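Facilities Services: Automation and Daily Work at the Likau Building

The Facilities Services department has begun the second stage of its workplace automation program at the Likau building. The program, named Frade, is intended to move a portion of routine desk-side cleaning and waste handling to robotic equipment over the coming year. Staff on both shifts were briefed in July, and this item sets out the main points for colleagues at other sites.

The first task selected is the changing of liners in small waste containers. It is a short job, but it is repeated at every desk on every floor, and the evening team has long identified it as a cause of sore wrists and backs. Employees now carry out the task with hand-held grippers so that their movements can serve as a model for the equipment. 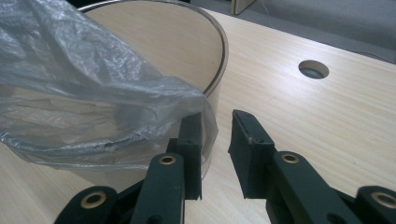
Participation in these sessions is limited to 2 hours per shift and is paid at the regular rate. Six members of the evening team have taken part to date. Their comments have already led to changes in the schedule, including a longer break between sessions and the choice of a desk-height surface for the work. Several also reported that thin plastic film is harder to manage with a gripper than by hand, and more time has been set aside for that step.

The department wishes to be clear about employment. The agreement reached with the staff association states that no position at Likau will be removed as a result of Frade. Hours released by the equipment will be assigned to floor care, window cleaning and supply rooms, where work has fallen behind.
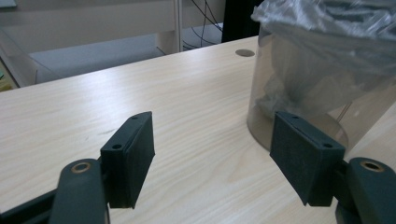

Will employees be required to work alongside the equipment?

Employees may choose. Those who prefer not to may request an assignment on a floor where the equipment is not in use, and such a request will not affect their pay, grade or shift. Requests should be made in writing to the shift supervisor.

Training for the new duties will be provided by Wukance, the contractor responsible for the equipment. The course consists of 16 hours of instruction during working time and covers safe operation, stopping procedures and the reporting of faults. Employees who complete it will be eligible for the new grade of equipment attendant.
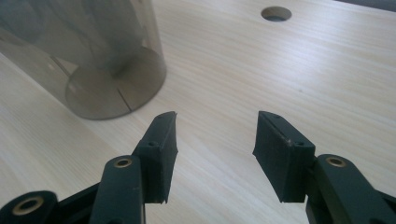

A number of matters remain open. The staff association has asked how performance will be measured once people and equipment share a floor, and whether recordings made during the sessions could be used in individual reviews. The department has confirmed that they will not be used for that purpose. A written policy on performance measures is being prepared and will be posted on the Kumia staff portal.

Questions may be submitted through the same portal or left at the Facilities Services desk in Room 17 before the start of the evening shift.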